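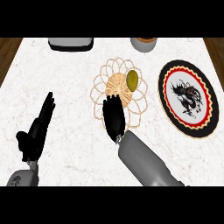

Figure 3. Rendered table top in white marble, with a light grey cup at the far edge.

4.2 How staff and parents wrote about the Truterton case

The archive of the Truterton parents' forum holds 3,918 posts from the school year in which the biology syllabus was changed. We removed duplicates, lost-property notices and posts about transport, and were left with 666 that mentioned evolution, creation, the new textbook or the teacher who had been told to stop using it. Two coders read all of them. A third, Rūta Lepik, read a random set of 200 and settled the cases where the first two disagreed.

Most posts did not argue about the science. The largest group dealt with procedure: who had been told, whether the governors had met before the textbook was withdrawn, and why the letter home gave no reason. Parents who accepted evolution and parents who rejected it wrote in much the same terms here, and several signed the same complaint. This fits what Baranauskienė found in church-run schools, where anger about being left out of a decision tended to come before any stated view on its content.

A smaller group of posts did take up the science. They relied heavily on a few borrowed phrases, such as "only a theory" on one side and "settled fact" on the other, and threads built on these phrases were short. Posts that quoted the textbook itself drew longer replies and more questions. We coded a post as quoting the book only if it gave a page number or a full sentence, so the count is on the low side.

References to religion were less hostile than we had expected from the Tokadum study. Only 7 posts called for religious teaching to be taken out of the school altogether. Many more asked for it to be kept in its own lesson. Clergy who joined the forum under their own names mostly supported the teacher, though two asked that pupils be warned before the unit on human origins.

The forum was moderated, and we do not know how many posts were deleted. Sirkis reports heavy deletion on a similar site during a dispute over sex education. The moderators at Truterton told us that they removed personal abuse but kept no record of it. The tone described in this section may therefore be milder than the tone parents met at the time.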